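Thread Index | Previous in Thread | Next in Thread | Search Archive | List Info

Subject: Re: [home-folding] Folding on the bed vs. a table
From: Noémi Borbély

Hello Leszek, and hello everybody,

On Monday, Leszek Jakubowski wrote:
> My table is too small for anything but socks, so I've been
> folding shirts on the bed. They come out crooked every time.
> Is it the mattress? Should I just buy a bigger table?
> I must have 58 T-shirts to get through.

Please don't buy a table yet! I folded on a bed for years when we lived in the little apartment, and I still go back to it when the kitchen is full of people (so, most evenings). A mattress gives under your hands, it's true, but I think the trouble usually starts earlier, with how the shirt gets put down. If you drop it in a heap and try to tug it straight, the sheet comes along with it and you end up smoothing two things at once.

What I do is find the two top corners first, lift, and let the whole thing hang for a moment before I lower it, bottom edge first. Then I only have to pat out the middle. Ilse Ostermann taught me that one on this very list, and I have been grateful ever since. A fitted sheet helps too, a plain light one if you have it, pulled good and snug. A dark shirt shows up nicely against it and you can see where the edges are.
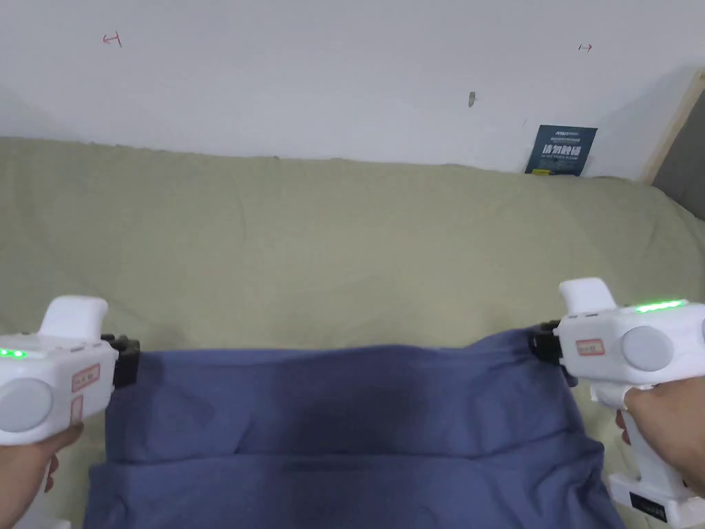
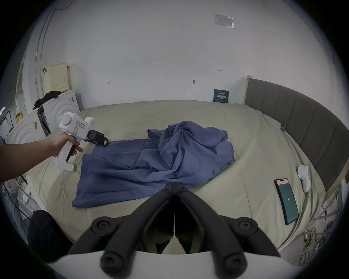
Blue cloth on the pale green sheet, held up by its top corners in the first and bunched up on the bed in the second.

As for getting through all 58, I would do a few at a time and stack them on a chair, well away from where you're working, or the pile will lean over and you'll be starting again. I also stand at the long side of the bed these days, my back likes it better, though Cormac swears by kneeling on a cushion and I know he'll write in to say so.

Let us know how the next batch goes, and do tell me whether you fold the sleeves in first or last, I have opinions!

Warmly,
Noémi

Contact the list owner | Archive copyright its contributors | Back to top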